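Let the Laundry Wait
February · By Fadime Taşdemir
2 min read

I've stopped folding clothes on Sunday, and I'm a nicer person for it. 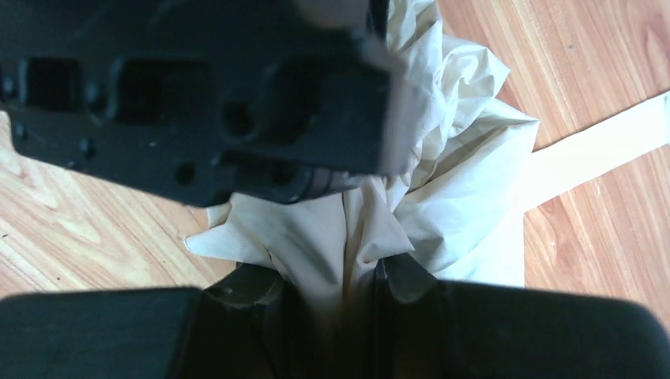 So when does the folding get done? Whenever somebody needs a shirt, mostly, and it takes 12 seconds.

My mother ironed pillowcases – pillowcases! – and I kept that up for years out of plain guilt. Then we moved to Vernia, the closets were tiny, and I let it slide (my sister was horrified). Towels I still fold, because I like a neat stack of them. Everything else can sit in its basket until it's wanted.

Contact | © Surner | Back to top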